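Teaching the Mug Task by Remote Control
Tiro practice kitchen, gallery page
Friday, May 30, 2025

Welcome, and thank you for stopping by! All through May we have been steering a simulated arm by hand, one slow move at a time, so that Marno (our learning program) has something good to copy from. The controller is a Uvon, a little hand-held thing that feels strange for the first nine tries and then, quite suddenly, feels like your own wrist. We have 240 recorded runs so far, and I'm fond of more of them than I should be.

Pictures from the simulated kitchen, mugs and all:

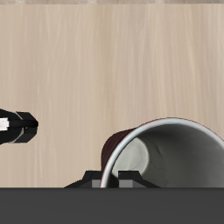
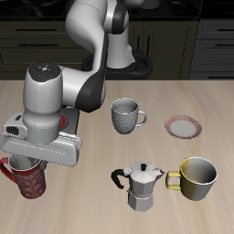
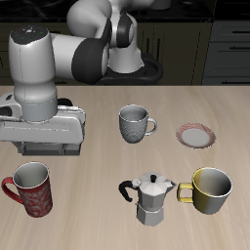

If you would like to have a go yourself, the Chu room is open to new drivers all summer, and you don't need any background at all (I certainly had none). Plan on 17 minutes for the warm-up and then four runs of your own. Go slower than you think you need to, especially coming down over a rim, and try to make up your mind which side you are approaching from before you start, because Marno will faithfully learn every bit of your dithering along with everything else! A run that goes wrong is still worth saving, so please press the save button anyway and write a few words in the notes box about where you lost your way. We do read them, usually over coffee, and the next batch of runs will go up on this page once they have been sorted.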